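Imprimer
Envoyer par e-mail
Temps de lecture : 5 minutes
Rechercher dans les rapports Mots-clés OK

Séchage des textiles d'essuyage en microfibre : influence du mode de dépose sur la durée de séchage à l'air libre

Rapport de projet, semestre d'automne

1. Contexte

Les ateliers de cuisine pédagogique du site de Grosutari utilisent des textiles d'essuyage réemployables, lavés sur place puis séchés à l'air libre. La machine séchante a été retirée du local en octobre. Depuis, le linge est déposé selon les habitudes de chacun : plié en deux sur une barre, étalé sur un plan de travail, parfois laissé en tas au bord de l'évier. Le responsable du site a demandé si ces pratiques avaient un effet mesurable sur la disponibilité du linge le lendemain matin.

La question est simple à énoncer mais la littérature consultée porte surtout sur le séchage industriel, en air forcé et à température élevée. Les données à température ambiante, sans ventilation mécanique, sont peu nombreuses et rarement comparables entre elles – la masse surfacique du tissu n'est pas toujours indiquée. 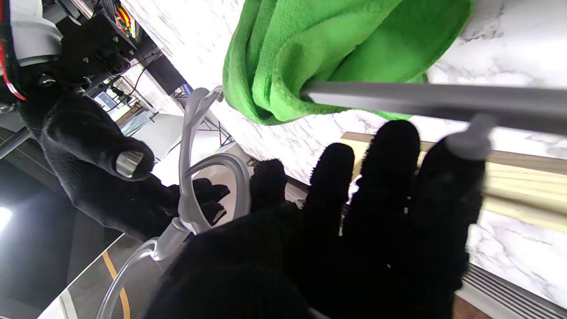 Par I-hsuan Au
Projet encadré, filière Génie des procédés

2. Rappels théoriques

Le séchage d'un textile mouillé comporte classiquement deux phases. Pendant la première, la surface reste saturée en eau et la vitesse d'évaporation est constante. Elle dépend de l'écart entre la pression de vapeur saturante à la température de surface et la pression partielle de vapeur dans l'air, ainsi que du coefficient de transfert de matière. Pendant la seconde, l'eau doit migrer depuis l'intérieur du tissu et la vitesse diminue progressivement.

La microfibre se distingue du coton par la localisation de l'eau. Le polyester et le polyamide absorbent peu d'eau dans la fibre elle-même ; l'essentiel est retenu par capillarité entre les filaments. La première phase est donc longue et la seconde relativement courte. On s'attend à ce que la surface réellement exposée à l'air soit le paramètre dominant, devant l'épaisseur du textile.

Un pli a deux conséquences. Il réduit la surface exposée, et il crée une zone de contact entre deux épaisseurs où l'air se renouvelle mal. Sur une barre, la zone d'appui ajoute une troisième contrainte : le tissu y est plaqué contre un support qui peut être imperméable à la vapeur.

3. Matériel et protocole

Les essais ont été réalisés sur des carrés de microfibre de la marque Danuston, tous issus du même lot et lavés cinq fois avant la première mesure afin d'éliminer les apprêts de fabrication. La masse moyenne d'un carré sec, après conditionnement d'une nuit dans le local, est de 75 g.

Chaque carré est immergé dans l'eau du réseau, puis essoré selon une procédure fixe. Un essorage à la main donnait des masses initiales trop dispersées. Nous l'avons remplacé par une presse à levier prêtée par l'atelier Kwok, avec une charge et une durée de maintien constantes. La masse d'eau retenue après pressage est de 113 g.

Trois modes de dépose ont été comparés :

– à plat sur un plan non absorbant ;
– sur une barre horizontale, en un seul pli centré ;
– sur une barre horizontale, en plis serrés.

Le carré est pesé toutes les quinze minutes. La balance est placée à portée de main du support afin de limiter la manipulation, et le carré est remis en place dans la même orientation. L'essai est arrêté lorsque deux pesées successives diffèrent de moins de 1 g. La température et l'humidité relative sont relevées au début et à la fin de chaque série par un enregistreur Cavumine. Les fenêtres restent fermées et la hotte est arrêtée.

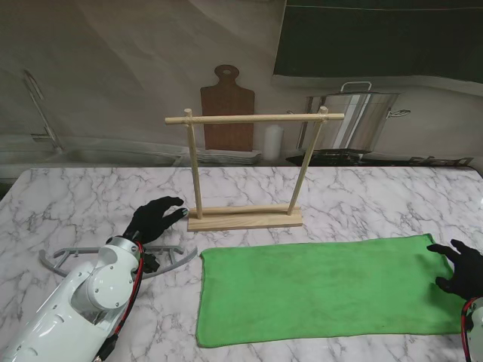 Fig. 2 – Textile vert étalé à plat devant un support en bois à traverse horizontale.

4. Résultats

La dépose sur barre en un seul pli centré donne la durée la plus courte. Les deux pans pendent librement et l'air circule de part et d'autre. La courbe de masse est presque rectiligne jusqu'aux dernières pesées, ce qui confirme que la phase à vitesse constante occupe la plus grande partie de l'essai.

La dépose en plis serrés demande 295 minutes. La courbe s'infléchit nettement plus tôt. Au toucher, les pans extérieurs sont secs bien avant l'intérieur des plis, et la masse résiduelle se concentre le long de la ligne d'appui.

La dépose à plat se situe entre les deux. La face inférieure ne participe presque pas à l'évaporation. Nous avons observé un film d'eau sous le carré pendant la première heure, et ce film fausse légèrement les pesées, car une partie de l'eau reste sur le plan au lieu de suivre le textile. Une correction a été tentée en pesant un papier absorbant passé sur le plan après chaque relevé. Elle rallongeait la manipulation et a été abandonnée après la deuxième série.

Au total, 1272 pesées ont été enregistrées. Les séries pour lesquelles l'humidité relative avait varié de plus de cinq points entre le début et la fin ont été écartées du traitement.

5. Discussion

Le classement des modes de dépose est stable d'une série à l'autre, mais les durées absolues ne doivent pas être transposées à un autre local. Le débit d'air n'a pas été mesuré. Un anémomètre à fil chaud avait été demandé et n'a pas été disponible dans les délais.

L'effet de la matière de la barre reste ouvert. Une barre métallique conduit la chaleur et ne retient pas l'eau ; une barre en bois brut peut en absorber une petite quantité au contact, puis la restituer. Nos essais ne permettent pas de séparer cet effet de celui du diamètre, les barres utilisées différant sur les deux points. Il faudrait reprendre le protocole avec des diamètres identiques.

La question de l'hygiène n'a pas été traitée. Un textile qui reste humide plusieurs heures offre des conditions plus favorables au développement microbien, mais aucune mise en culture n'était prévue dans le cadre du projet.

6. Recommandations pour le site

Étendre chaque carré sur barre, en un seul pli, sans superposition. Espacer les carrés d'au moins une largeur de main. Réserver la dépose à plat aux cas où toutes les barres sont occupées, et retourner alors le textile une fois au cours du séchage. L'effet de ce retournement a été vérifié sur une seule série et devra être confirmé.

Les relevés bruts et la feuille de calcul sont joints en annexe A. Le schéma de la presse figure en annexe B.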